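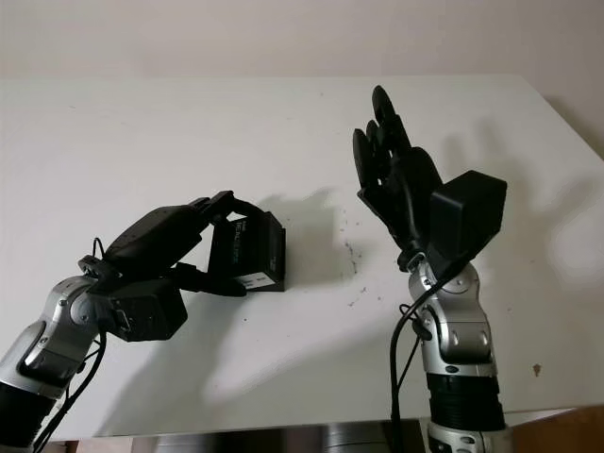
The hand that learns from its own mistakes, up to a point

Every year or so a robotics group announces that its machine has worked out how to pick things up. I have been to enough of these demonstrations to have developed a routine: find out what the objects are, find out how many there are, and then ask who chose them. At Levport, where a small team has been working on a method it calls Plotex, the answers were small cardboard-sized things, 6 of them, and the team.

That is not a scandal. You have to start with something. But it is worth holding on to when you hear the headline result, which is that a pair of robot hands trained with Plotex managed a clean pick and handover in 108 attempts before the team stopped the run. I will come back to what "managed" means.

The idea behind Plotex is easy enough to grasp. Most robots that learn to handle objects do so by copying. A person steers the arms through a task, the machine records the camera pictures and the joint movements, and a program is fitted to the recordings. It works nicely until the robot drifts a little from what it was shown. Then it is somewhere the person never went, and it has no idea what to do next.

Plotex tries to fill in those gaps. When the fingers close badly, the operator takes over, but only for the repair, and those repairs are stored separately from the ordinary recordings. During training the repairs are given more weight. Rocío Gaete, who leads the work, described it to me as teaching someone to drive by showing them mainly how to get out of a skid.

I like the comparison and I am not sure it helps her case. People who learn to drive mostly by skidding tend to skid.

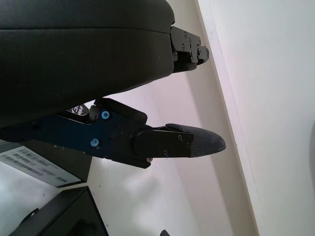 Close quarters: a textured grey fingertip pad at the end of its blue and black mounting.

What Gaete's group has measured is the difference between two versions of the same program, one given the repair recordings and one given the same amount of ordinary copying. The repair version did better. It did better by a margin that would look respectable on a slide, and the team was open with me about the parts that would not. Both versions were tested on the table where they were trained, under the same lights, with the objects set down by the same people who had spent August recording them.

I asked what happened when the table was moved. Gaete said they had tried it. The gap between the two versions shrank, and on the tallest object it disappeared. She expects it to return with more varied recordings. It may do. It is also what every group I have visited expects, and there is a reason the phrase "with more data" has become a kind of weather in this field.

Then there is the matter of counting. A success, in the Levport results, is a pick that ends with the object held and not dropped for 2 seconds. That is a fair enough line to draw, but it lets through some very odd grasps. In the recordings I was shown, a thumb slid along an edge for quite a while before it found anything to push against. It was scored as a success, and under the rules it was one. A person on a packing line who handled stock that way would be having a conversation with somebody by lunchtime.

To their credit, the team has gone back over the runs and marked these cases. The marks have not yet made it into the headline figure.
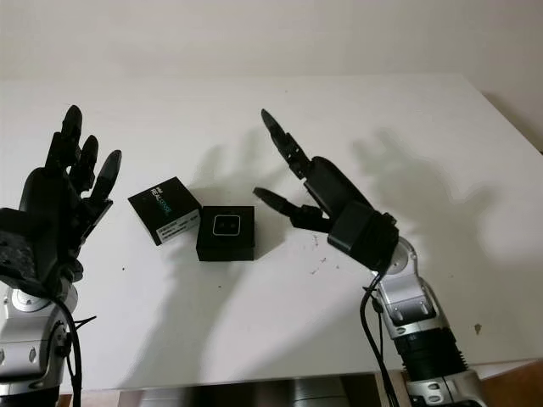 What the boxes can and can't tell us

Boxes are kind to robots. They have flat sides and square corners, they don't sag, and if you get hold of one slightly wrong it usually stays put anyway. A hand with several fingers is an expensive way to pick up a box. The case for such hands is that they can deal with the rest of the world: scissors, socks, a half-open bag of rice. If a method has only been tried on boxes, we have learned something about the method and very little about the hands.

Gaete doesn't dispute this. She says the repair recordings were hard to gather with fingers at all, that an operator's feel for when a grasp is going wrong took weeks to settle, and that a simpler object was the only way to tell whether the training was doing anything. I find that convincing as an account of how to run a first experiment. I find it less convincing as the basis for the claim, made in the October 2022 write-up, that the approach "should extend naturally to household tasks".

A rival group at Gurkalport has been testing an older scheme named Jalali, in which the robot practises without a person and is scored by a camera. It is slower and it breaks more things. It also doesn't need an operator sitting there with a good feel for failure, and that person is the part of Plotex that costs the most and is discussed the least. The repair sessions ran to 30 minutes at a stretch, after which the operators got sloppy and the recordings had to be thrown out.

I would like to see the two methods run on the same hands with objects chosen by neither side. Both groups told me they would welcome it. Neither has a date.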